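Chapter 7
Shared Workspaces and Collision Envelopes

7.1 Scope

This chapter deals with cells in which two manipulators work in the same volume. It covers the drawing of envelopes, the rules for entry to a shared zone, and the condition of the cell before a run is allowed to start. It does not cover guarding against people, which is the subject of Chapter 9, or payload and tool rating, which was dealt with in Chapter 4.

The reader should already be able to write a reach diagram for a single arm and to state the difference between maximum space and operating space. Both terms are used here as defined in 2.3.

7.2 Terms

Arm envelope: the full volume that any part of one arm can occupy, with its tool and its cable hose included. Students often leave out the hose. A loop of hose can stand well clear of the link that carries it, and it changes shape as the wrist turns.

Shared zone: the part of the cell where two arm envelopes overlap.

Holding position: a pose outside the shared zone, at which an arm waits for leave to enter.

Hand-over gap: the smallest distance allowed between two tools when both are inside the shared zone.

Figure 7.1 should be read with these terms in mind.
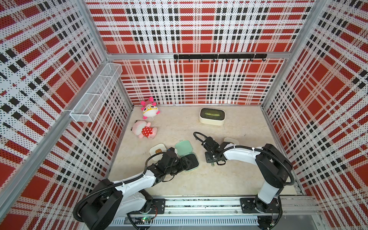 Figure 7.1 Two arms on a common rail. The left gripper is at the green soap box; the right gripper is open and points down.

Where both arms are fixed to one rail, the shared zone is set by the spacing of the mounting plates and by the reach of the longer pose, and it normally falls in the middle of the floor. Items to be handled by both arms belong there. Items for one arm only should be placed on that arm's side where the task permits.

7.3 Entry rules

Three schemes are in common use.

Single entry. One arm at a time may be in the shared zone. The other stays at its holding position. The scheme is simple to prove and slow to run.

Sequenced entry. Both arms may be in the zone, but their moves follow a fixed order and no two moves with crossing paths are active together. The order is written into the task sheet and may not be changed at the controller.

Free entry with a gap check. Both arms may move at will, and a monitor stops them when the hand-over gap is reached. The method is suited to two-handed work, such as holding a case with one tool while filling it with the other. It depends wholly on the envelope model being right - hose, tool and held object.

The third point is the one most often missed. A held object makes the tool longer, and the gap must be measured from the object. In the Nastby trials, Ha-rang Kang logged 770 cycles under free entry and recorded 32 gap stops. The trials are worked through in 7.8, together with the change made to the Skumari monitor in May.

7.4 Condition of the cell before a run

A cell must be in a known state before either arm is enabled. The task sheet lists every item on the floor and walls and says which of them are targets. All others are treated as obstacles, soft goods included. Small loose parts need more care than large ones, and the four metal grooming tools lying between the green case and the cream box in Figure 7.2 would each need a line of their own on the sheet.
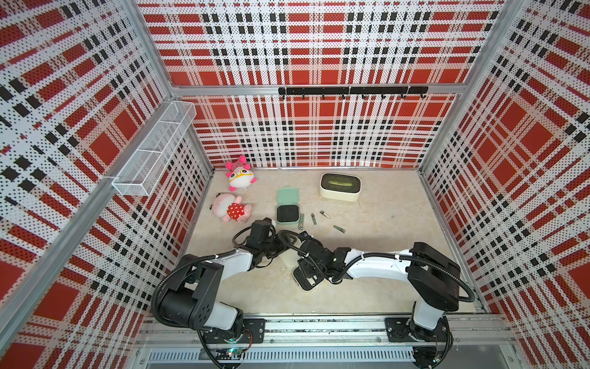
Figure 7.2 Open case, loose tools and both arms in the enclosure.

Fixtures on the walls and posts are part of the obstacle model even when they carry no load. Their outline is taken at full extension, with any hook, shelf or door in the position that takes up most room. A rack such as the black one on the back rail, with its seven hooks empty, is therefore entered as a solid bar down to the hook tips, and a mesh basket as a closed block. Modelling each hook singly saves very little space and adds to the checking time. If a fixture is later loaded, a new outline is drawn and the sheet is issued again under a new number.

Cable runs below the rail are checked by eye at the start of each shift. Ties on the hoses are checked at the same time, with both arms at their holding positions and drive power off.

7.5 Records

The task sheet, the envelope drawing and the stop log are kept together. The form used in this book is Restorel sheet 557, reprinted in Appendix C. A stop is entered with the following:

time of day
pose of each arm
object held, if any
measured gap
action taken

An entry with the measured gap left blank is not a valid entry, and the run to which it belongs is left out of any figures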